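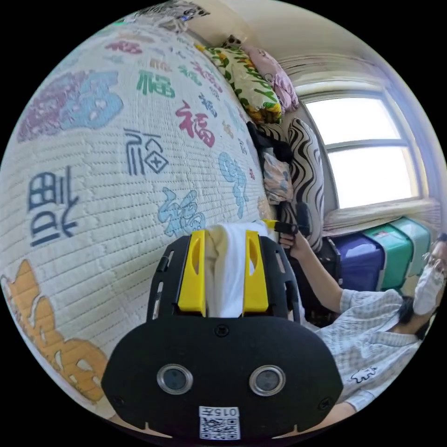
White quilted mattress with 福 printed all over it.

Prastilby Lung Forum > Inhalers and devices > Dry powder or mist?

damp_bellows
Clinic at Galtport wants to move me from the mist inhaler to a dry powder one. I've been on mist for 5 years and we have reached an understanding, like an old married couple. The nurse says powder is "simpler", a word I last heard from the man who sold us the boiler. Has anyone swapped, and did you regret it?

pufferfishing
Swapped in April. No regrets. You breathe in hard and fast, the powder goes down, off you go. With the mist one I had to press and breathe at the same moment and my timing was that of a drummer falling down stairs.

Tin Kettle
Hard and fast is the catch though. If you haven't got the puff, the powder sits at the back of your throat and does nothing for your lungs. Mine tasted of sweet chalk for a month before somebody thought to check how hard I could pull. Not hard enough, as it happens. Back on mist with a spacer.

damp_bellows
Did they not test you before handing it over?

Tin Kettle
They asked if I could manage. I said I expected so. That was the test.

pufferfishing
Well, that's the clinic's fault and you can't blame the inhaler for it. At Laltport they have a little whistle thing you suck on that shows whether you're in the right range. Took 2 minutes.

ozzle77
I'm 77 and I pull powder perfectly well, before anyone starts on about age. What did for me was the bathroom. I kept the thing on the shelf over the basin and the capsules went sticky. Chemist looked at me as if I'd stored them in soup. Bedside drawer now, lid on, capsule stays in its foil till I want it.

Tin Kettle
And that's my other objection. A medicine that can't cope with a bathroom in this country has not been thought through.

pufferfishing
Or you could put it in a drawer.

Tin Kettle
I could also put myself in a drawer. My point stands.

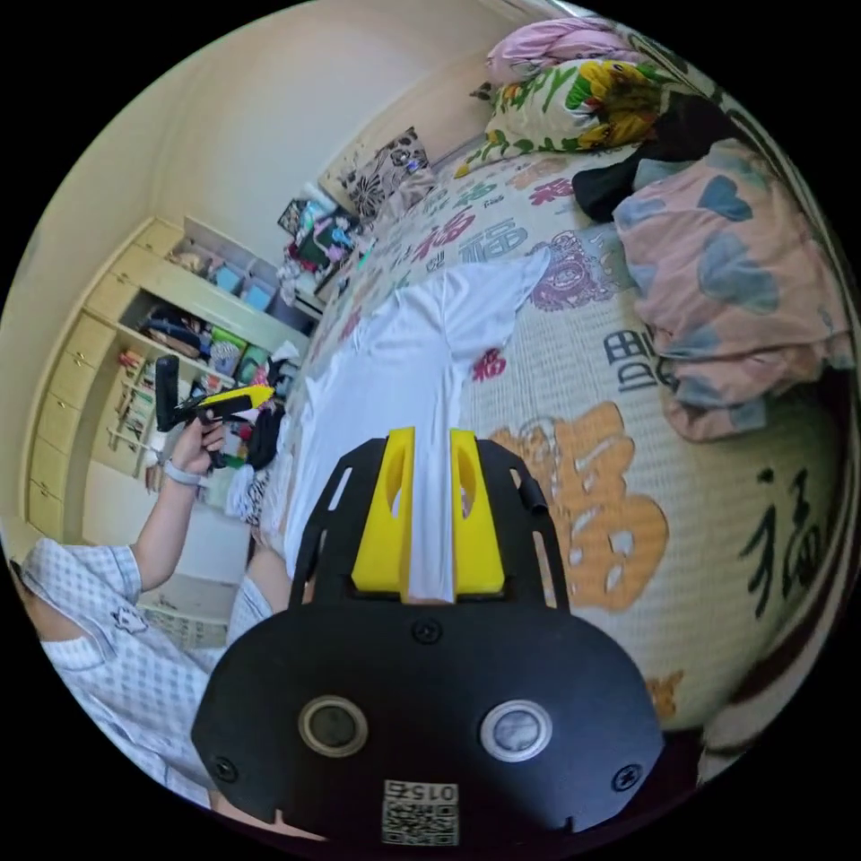
Do I have to rinse my mouth after a powder inhaler?
If it has a steroid in it, rinse, gargle and spit after every dose, which helps to keep thrush away.

damp_bellows
Useful, thanks. Mine would have a steroid in it so I shall gargle like a gentleman. Next question, how do you know you've had the dose? With mist I can at least feel something arrive.

ozzle77
With my capsule sort you hear it rattle round as you breathe in, then open it up and look. If there's powder left, have another go at the same capsule. The leaflet says so, in type suitable for ants.

pufferfishing
Mine has a counter on the side. You may feel nothing whatever. Don't take a second one just because the first was polite. I did that once and shook all through a parish quiz.

Tin Kettle
Counter on mine went down every time I loaded it, whether or not any of it got into me. It counts loading. It has no opinion on breathing.

pufferfishing
That I will give you.

lungfish_manríquez
Going back a bit, can I disagree with both of you? Neither type is better. I have one of each, powder for daily and mist for when I'm bad, as I can't pull hard when I'm bad. Clinic set it up that way on purpose. The only trouble is remembering that one wants a sharp breath and the other a slow one. I have sticky labels on them saying FAST and SLOW. My grandson thinks they're for racing.

damp_bellows
Labels are a good idea. I rang Galtport and asked about the whistle. Was on hold for nearly 90 minutes, which I'd have thought was a breathing test in itself. They do have one, in a cupboard, and will get it out for me.

Tin Kettle
Ask them to wipe it.

ozzle77
And don't stop the old one till they've watched you use the new one. Take it in with you.

damp_bellows
Will do. Both going in the coat pocket. Not the one with the mints.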